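Tudusero hand grippers, build report
Mesfin Woldemariam, with Kidus Hailu and Ghazala Kakakhel
14 July 2020

**Aim.** Pair of hand-held grippers, built at home and in the Habte workshop. Person holds one in each hand, does small jobs at a table, tracking reads the markers. Later the same moves go to an arm (not us, next group).

**Parts.** White printed bodies, black and grey jaws, marker cubes near the hand. Harness from an old rucksack, unit with the small screen hangs off it at the chest. Budget was 2000, we went over on the second set of jaws.

**Build notes**
- first jaws too stiff. Kwaku sanded the pivots, better
- cube version 1 had glossy paper, markers washed out under the lamp. Matt paper now
- log drops after 326 frames if the cable gets tugged. Still not fixd
- 14 screws per gripper, M3, dont overtighten, the print cracks

**Testing.** Round table upstairs, more light than the workshop. Kidus wanted proper objects, we used what was there. Target was 100 logged tries before hand-in. Not reached, see log sheet.

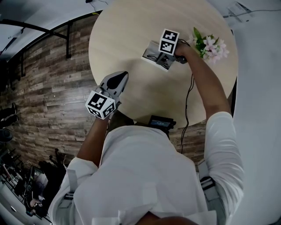
**Category: Two-handed work / small box**

Right gripper down at the little white box, left one held out over the table. Flowers sit on the table, close to the right gripper, so reach on that side needs care. Cable from the right gripper goes over the table edge, wants a clip at the elbow or teh harness.

To do: cable clip, softer pads, ask Henok about the Pandilmont tracking code, re-print left cube.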